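How Paper Is Made, and How It Is Made Again

A Munard Learning Page for Young Readers

Paper is one of the most common materials in daily life. People write on it, wrap gifts in it, blow their noses on it and carry groceries in it. Most sheets are used for a short time and then put aside. Yet each sheet has a long history, and many sheets go on to become new paper. This page explains what paper is, where it comes from and what happens to it after it leaves your hands.

What paper is

If you tear a piece of paper slowly and look closely at the torn edge, you will see tiny hairs sticking out. These hairs are called fibers. A sheet of paper is a thin mat of fibers pressed together, lying across one another in many directions.

The fibers in most paper come from trees. Wood is made of very small tubes that once carried water from the roots of the tree to its leaves. The walls of those tubes are made mostly of a material called cellulose. Cellulose is strong, it bends without breaking, and it holds on to other cellulose very well when it dries. Trees are the usual source, but paper can also be made from cotton, straw, bamboo and old cloth.

A short history

Before there was paper, people wrote on many other things. They pressed marks into clay. They wrote on strips cut from a reed called papyrus, and on animal skins that had been scraped thin. These materials worked well, but they were slow to prepare, heavy to carry or costly to buy.

Paper as we know it was first made in China, more than 2,000 years ago. Early papermakers used tree bark, hemp and rags. They beat these materials in water until they fell apart, spread the wet fibers on a screen and let the water drain away. The knowledge spread slowly along trade routes to Central Asia, the Middle East, North Africa and Europe.

For many centuries, papermakers in Europe used old linen and cotton rags. As more people learned to read, more books and newspapers were printed, and there were not enough rags for all of them. In the 1800s, inventors found ways to make paper from wood. Paper became much cheaper, and schoolchildren who had once written on slates began to write in notebooks.

From tree to sheet

A modern paper mill is a large and noisy place. The work begins with logs. The bark is taken off, and the logs are cut into small chips. The chips are then turned into pulp, a soft, wet mixture that looks like oatmeal. There are two main ways to do this. In the first, machines grind the wood until the fibers come apart. In the second, the chips are cooked with chemicals that dissolve lignin, the natural glue that holds wood together. Paper made in the first way tends to turn yellow as it grows old. You may have seen this in an old newspaper.

Next, the pulp is washed and mixed with a great deal of water. At this stage it is almost all water, with only a small amount of fiber floating in it. The mixture is poured onto a moving screen. Water drains through the holes, and the fibers settle on top in a thin layer.

The wet layer then passes between heavy rollers that squeeze out more water, and over heated rollers that dry it. As the sheet dries, the fibers draw close and hold on to one another. At the end of the machine, the finished paper is wound onto a roll. Some rolls are longer than a walk across a town. They are cut later into the sizes that people need.

Why paper creases

Paper bends easily, but it remembers being bent. When you fold a sheet, the fibers along the fold are pushed out of place, and some of them break. Even after you smooth the sheet flat, a line stays behind. The line is called a crease.

When you crush a sheet in your fist, you make a great many creases at once, and they run in every direction. The creases meet at points and ridges. Together they act like the beams inside a building, and this is why a crumpled ball is hard to squeeze any smaller. Most of what is inside the ball is air, held in small pockets between the folds.

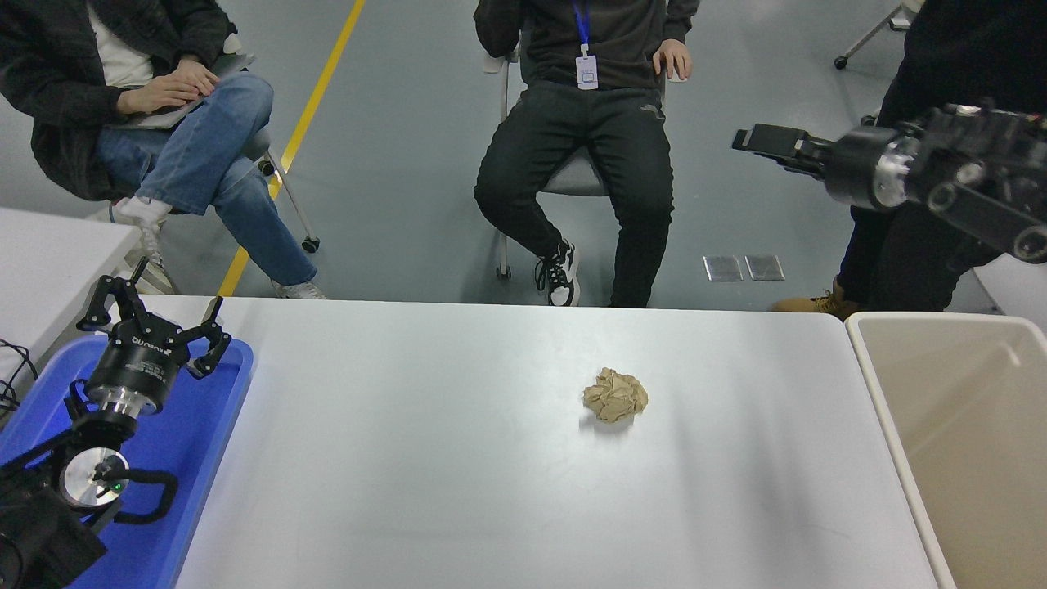

Laurinda Mota would like readers to know that a crumpled sheet can still be recycled, although a flat one is better. Sorting machines often separate materials by shape, she points out, and a flat sheet is easily recognized as paper. A tight ball may travel with the bottles and cans by mistake. Her advice is to smooth the sheet with your hand before you place it in the bin, and to use the blank side first if there is one.

What happens at the recycling plant

After paper is collected, it goes to a sorting center, where workers and machines separate it into types. Cardboard goes one way, and office paper goes another. Each type is pressed into large blocks called bales and taken to a mill.

At the mill, the bales are dropped into a very large tub called a pulper. The pulper is filled with water, and blades at the bottom spin quickly. The paper soaks and breaks apart until it is pulp once more. Screens catch staples, bits of tape and plastic windows from envelopes.

If the new paper is to be white, the ink must be removed. This step is called de-inking. Air is blown through the pulp, and the ink sticks to the bubbles. The bubbles rise and make a dark foam, and the foam is skimmed off the top. The cleaned pulp then goes onto a moving screen, through the rollers and onto a roll, just as new pulp does.

Fibers do not last forever. Each time they go through the mill, they become a little shorter and weaker. Short fibers cannot hold together as firmly as long ones. For this reason, mills often mix fresh fibers with recycled ones. Fibers that have become too short for writing paper may still be useful in egg cartons, which do not need to be smooth or thin.

Paper that does not belong in the bin

Some kinds of paper cause trouble at the mill. Grease is one reason. Oil from food does not mix with water, and it leaves spots in the new sheets. Paper towels and tissues have short fibers already, and they are often dirty after use. Paper cups usually have a thin plastic lining that keeps drinks from leaking, and only some mills can remove it. Many store receipts are printed on a special coated paper that should be kept out of the bin as well.

Rules differ from one town to the next. Ask an adult to help you find the rules for the place where you live.

Make a sheet of your own

You can make paper at home or in class with simple tools. An adult must operate the blender. You will need:

4 sheets of used paper, without a shiny coating
A large bowl of warm water
A blender
A flat pan, deeper than your hand is thick
A piece of window screen that fits inside the pan
Two old towels
A sponge

Tear the paper into pieces the size of a postage stamp. Put the pieces in the bowl of warm water and leave them overnight. In the morning they should feel very soft.

Ask the adult to blend the soaked paper with plenty of water, a little at a time, until no pieces can be seen. Pour the pulp into the pan and add enough water to fill it halfway. Stir it with your hand.

Slide the screen to the bottom of the pan. Move it gently from side to side, and then lift it straight up, keeping it level. Let the water drip through. You should see an even layer of pulp on the screen. If there are holes in the layer, put it back and try again.

Lay one towel on a table and turn the screen over onto it, with the pulp facing down. Press the back of the screen with the sponge to soak up water, and wring the sponge out often. Lift the screen slowly, starting at one corner. Cover the sheet with the second towel and press firmly. Then take the top towel away and leave the sheet to dry for 36 hours. A thick sheet may need longer.

Never pour leftover pulp down a sink – it can block the pipes. Squeeze it out and put it in the trash or a compost pile.

Your sheet will be rougher than paper from a store, and its edges will be uneven. Papermakers call this a deckle edge, and some people pay extra for it. Small petals or threads may be stirred into the pulp for color. Pupils who took part in the Vahidi School paper project in November used onion skins, and the class bound its finished sheets into a book of weather records.

Words to know

Bale: a large block of material pressed tightly together and tied.
Cellulose: the strong material found in the walls of plant cells.
Crease: a line left in paper or cloth after it has been folded.
De-inking: the removal of ink from used paper.
Fiber: a very thin thread or hair of a material.
Lignin: the natural glue that holds wood together.
Pulp: a soft, wet mixture of fibers and water.

Text prepared by Macario Becerra for the Munard Learning Pages. Teachers may copy this page for use in class.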